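Looking After the Pair

I've been meaning to write up how I look after the grippers for so long that Saadet Güneş has stopped asking me about it and started just sending me a question mark. So, Saadet, here you go, and sorry for the wait!

For anyone who wandered in from the gardening posts: I look after a pair of hand-held grippers, the kind you carry around and pick things up with so that a robot arm can learn from it later. I came to this from repairing sewing machines, and I have to say the two jobs feel closer than you'd think. Small linkages, small screws, and a lot of patience under a good lamp.

I start with the pads. The blue fingertips do all the touching, so they pick up whatever is on the things they touch, and after a morning on bedding they can get a fine coat of lint that you feel before you see. I wipe each one with a damp cotton cloth and then a dry one. No alcohol. I used alcohol for most of last August and the pads went shiny and let go of everything, and I ended up ordering a new set from Skandemow and paying for the shipping myself out of plain embarrassment.

After the pads come the screws on the arms. I go over them with the small driver, just a touch, only to feel whether any of them has backed out. If one moves, I take it all the way out, clean the thread, add the tiniest dot of threadlocker and put it back. Barrett Gallagher taught me to do both arms on one side before crossing over, and I still do it his way even though I can't tell you what it buys me.

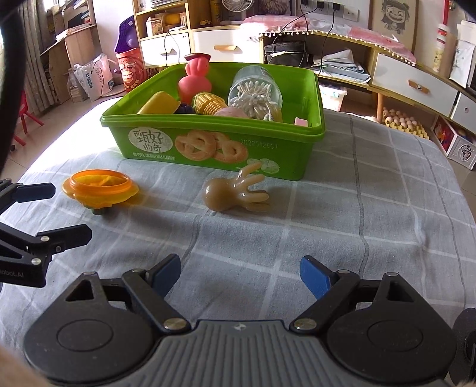 Vol. 3, No. 10

Then there's the part I like best, the little workout. I never trust a gripper that has only been opened and closed in the air. It needs something to hold, and the more those somethings differ from each other the better. Toys are wonderful for this. A plastic banana is stiff and slippery, a rubbery octopus gives under the pads and then springs back, and a bunch of toy grapes is all lumps, so the fingers have to settle wherever they can. I keep a cookie box of such things and I lay a couple of them out on the bed to begin with, the orange top being my usual first pick. It's low and smooth and awkward to get hold of, and if the fingers aren't closing evenly it skates off to one side right away.

I do 20 picks with each gripper, slowly, and I listen as much as I look. A healthy one makes a soft sound at the pivots, the same going in as coming out. If there's a click on the way back, I stop and go looking for it. Last spring I chased a click for 13 evenings (my husband will tell you it was longer) and it was a crumb. A cracker crumb! 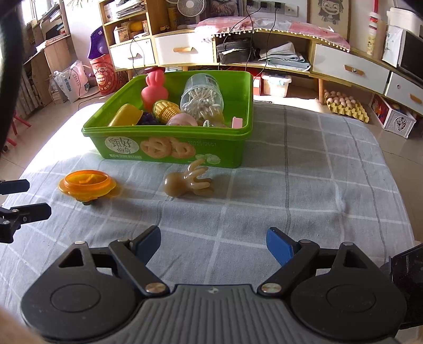 Soft things come after the hard ones. I squeeze the pink bunny and hold it while I count slowly to 10, watching whether the fingers stay put or creep open a little. Creeping usually means the spring is tired – that's the Baptiste spring on mine, and I keep spares in an old button tin. Swapping one is a fiddly job, and I'd suggest doing it over a towel, as a spring that gets away from you on a tile floor can travel an astonishing distance.

Everything goes in the notebook afterward: which gripper, what I tightened, what I replaced, and anything that sounded odd. Sebastián Gaete keeps his in a spreadsheet and has offered to set one up for me, very kindly, more than once. I like my notebook. It has a ribbon.

Next time I'll get into cables and how I tie them down so they don't tug at the wrist, which deserves a post of its own. And Saadet, the spare pads are in the mail.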